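Cabrera Lab › Papers › Household Manipulation › Section 6

6. Small-Item Sorting

Whether a machine can put small things away in the right tray remains an open question for household use. The task is simple for a person and tedious for most of them. In the Mandmont series we ran 386 attempts over 15 sessions with the Prasik controller, using two arms and shallow colored trays. An attempt counted as complete only if the item stayed in its assigned tray after release. Light items placed near a tray wall gave the most trouble – the fingers often met the rim first. Six item types were kept for the September series, and eight were dropped. We do not regard the present rate of work as fast enough for a kitchen or a packing bench.

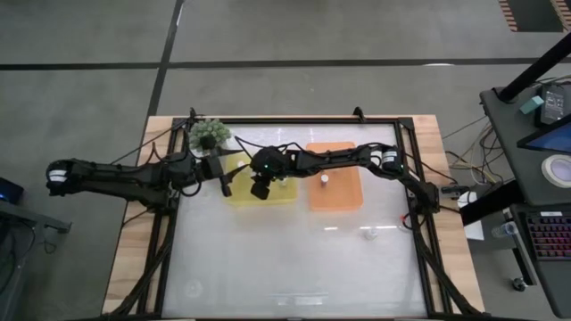
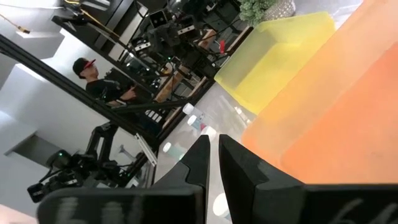
Figure 6. Sorting task with yellow and orange containers and small white items.

Itent wrote in reply to the draft that speed is the wrong measure for a home, and that a slow machine would be welcome if it could be left alone overnight.

Comments

gridley_b: Were failed grasps retried, or scored as they stood?

Tomasz: We pack small parts by hand and the rim problem is familiar. Lower trays helped us.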